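Gravitz hands on the Marko – anyone else on the trial?

chevron_dad
Three weeks into the Gravitz trial: two jointed hands, the Marko arms and remote help when it sulks. I've got it on wardrobe duty, sorting coats on the rail, and the reach is better than I expected!

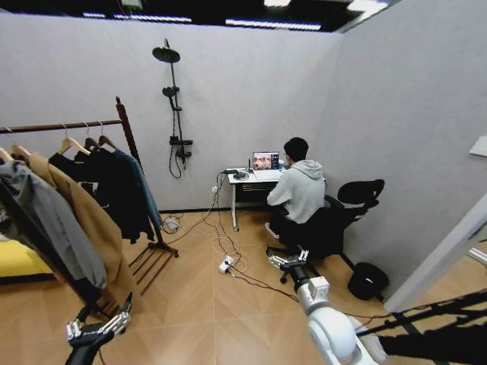 Babar Virk reckons the hire price is daft, and that 3,000 a month ought to buy you an engineer on site as well.

chevron_dad
Fair, but setup took me one afternoon. My grumble is fabric. Thin shirts are fine, heavy wool slides off the fingers. The long tan coat on my rack is the one I test with now, and I've had three clean lifts out of 10.

noh_ji
Three out of 10 is poor. My old Grirport kit did better on wool and cost less.

chevron_dad
On flat piles, maybe. Hangers are another matter.
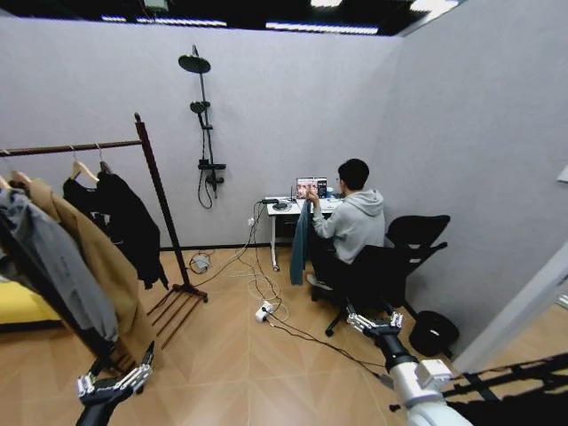 Support has been the best bit for me. Yoon-hee Seok answers most of my tickets and doesn't read from a script. My one request would be shorter leads – there are white and black cables all over the floor between the desk and the arms, and I'd love a tidier kit.

noh_ji
Buy some clips, mate. I'd still send it back.

chevron_dad
Not yet! Trial runs till August and I want the new grip update first. 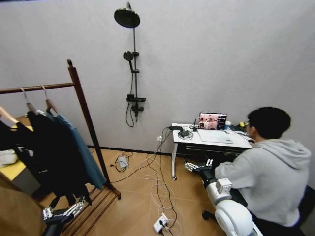
Settings I'm using
Grip force: low for cotton, medium for denim
Wrist speed: slow
Firmware: build 383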